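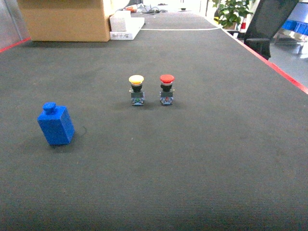 Figure 1. Task table, three-object layout: blue block at left, yellow and red push-button switches near the center.

Unit 6: From Pixels to a Press Command

These notes cover the perception half of the button task. The control half is in Unit 7. Read the Prelavau setup sheet first, and have the planner running before you start the exercises.

6.1 What the detector returns

The Prelavau detector takes one color image from the head camera and returns a list of candidates. Each candidate has a class label, a mask, and a score between 0 and 1. It does not return a pose. Students often feed the mask center straight into the planner, and the resulting target sits too low, in the body of the switch instead of on the cap.

The pose step runs separately. It crops the depth image with the mask, keeps the upper part of the points, and fits a disk. The disk center becomes the press point and the disk normal becomes the approach axis. If fewer than 227 points survive the crop, the step returns no pose and the planner must ask for a new view. Do not lower this limit to make a run pass.

We use Jolier to label training images. The course set has 3,411 labeled images, of which 466 are held out for testing. The split was made by session, so that near-identical images from one session do not end up on both sides. Keep it that way if you add your own.
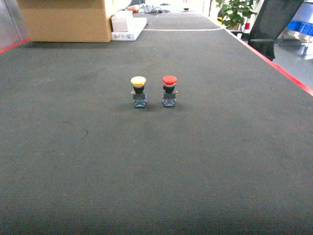
Instance identity is the main problem in this unit. A detector trained on shape alone gives two candidates with the same label and nearly the same score, and their order in the list can change from one image to the next. With a yellow cap and a red cap on otherwise similar switches, color is the obvious feature for telling them apart, and the course code computes mean hue over the cap points only. Including the housing pulls both means toward gray-blue and shrinks the margin. Highlights do similar damage: the pale area on top of the yellow cap has low saturation, so its pixels are dropped before averaging. Once identity is set, the tracker holds it by position until the head moves.

6.2 Frames and timing

All poses are published in the base frame. The transform from head camera to base is looked up at the image time stamp, never at the current time. Using the current time gives an error that grows with head speed – small when the robot is still, several centimeters during a turn.

The wrist camera has its own transform chain. Its output is used for the last part of the approach, after the head view has selected a target.

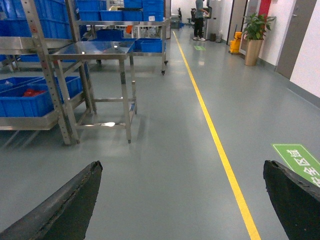 Two checks apply before a wrist estimate is accepted. First, the finger mask must be subtracted, or the depth crop will include points on the gripper itself. Second, the estimate must agree with the head estimate to within the tolerance in the config file. If either check fails, the Prokmont planner holds position and reports the reason in its log.

6.3 Exercises

1. Run the pose step with the full mask and again with the cap points only. Plot the height of the press point in both cases.
2. Replace the time-stamped lookup with a current-time lookup. Report the error at three head speeds.
3. Write a test that fails when two candidates swap order between images.

Reading: Rondonuwu manual, section on transform buffers. Corrections to Rosário Matos.

Revised November 2019

We use cookies to remember your settings and measure site traffic. By continuing to use this site you accept our cookie policy. Accept | Manage settings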